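Filed under: Weeds & Wildflowers > Lawn and Bed Problems

Little yellow-flowered thing taking over my bare patch — pull it or leave it?

Posted by Dayana Ventura, May

Hi all, first time posting, long time reading. I have a strip along the back fence that stays soggy well into spring, and I never got around to planting it after we took the old junipers out. Now it's full of a low plant I don't recognize. The leaves start out flat on the ground like a dandelion, but they're rounder and kind of shiny, and the stems are hollow when I snap one. Small yellow flowers, five petals each, very glossy. My neighbor says buttercup and says to get it out before it goes to seed. My sister says it's marsh marigold and people pay money for it!

I don't want to spray because the strip drains toward a little ditch where the frogs hang out. I did pull a few and they came up easy, with a clump of whitish stringy roots. No runners that I could find. We have two dogs who chew on everything, so I'd also like to know if I should be worried. The strip is maybe the size of a parked car, so hand pulling is doable, I just don't want to yank something nice.

Tags: wet soil, buttercup, identification, dogs

Iwona Pawlak
Sounds like a buttercup to me. I'd pull it.

Boonmee Chaiyaporn
I fought this exact fight at my old place on Likar Road, so let me save you some trouble. There are a lot of buttercups and they don't all act the same. The one most people hate is creeping buttercup, which sends out runners that root wherever they touch down, and you would have noticed those by now because they go everywhere. If you have hollow stems, shiny leaves, stringy roots and no runners, my money is on cursed buttercup (some books call it celery-leaf buttercup). It loves mud, and it's usually an annual, so it comes back from seed and not from bits of root you left behind.

Easy check against marsh marigold: look at the upper leaves. On marsh marigold they're roundish or heart shaped all the way up, with little teeth on the edge. On cursed buttercup the bottom leaves have lobes, and the ones higher on the stem get narrow and split into fingers. Also look at the middle of an older flower. If there's a green bump that gets longer and longer like a tiny thimble, that's cursed buttercup. Marsh marigold flowers are a good bit bigger too, more like a quarter or larger, and the seed pods sit in a small open star.

About the dogs — keep them off it either way. Both plants have sap that can burn the mouth and upset the stomach, and marsh marigold doesn't get a pass just because it's sold in nurseries. Most animals quit after one bite since it tastes awful, but mine was never that smart. If yours start drooling or throwing up, call your vet.

What worked for me:

1. Wait for a day after rain. The roots let go much better and you won't snap the stems off at the crown.

2. Wear gloves. I skipped them once and had an itchy red rash on both wrists for days. The juice is no joke, and sun seemed to make it worse.

3. Go for the plants with flowers first, then the ones with green seed heads. Hold the seed heads over something with sides while you cut. I used an old steel pan out of the kitchen and it was easy to rinse.

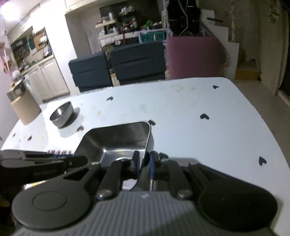

4. Bag it all for the trash. I wouldn't compost it unless your pile runs really hot, and mine never has.

5. Plant something right away! Bare mud is an open invitation. I put in soft rush and blue flag iris and they filled the gap by the second summer. (Blue flag isn't good for dogs either, so stick with the rushes or a wet-soil sedge.)

You'll still get seedlings next spring. Just scuff them out while they're small.

Chaiwat Jaidee
Agree with most of that, but please check the leaves before you pull everything. Where I am the wild marsh marigold is getting harder to find and I'd hate to see a patch go in the trash. Can you tell us what state you're in, and what the top leaves look like?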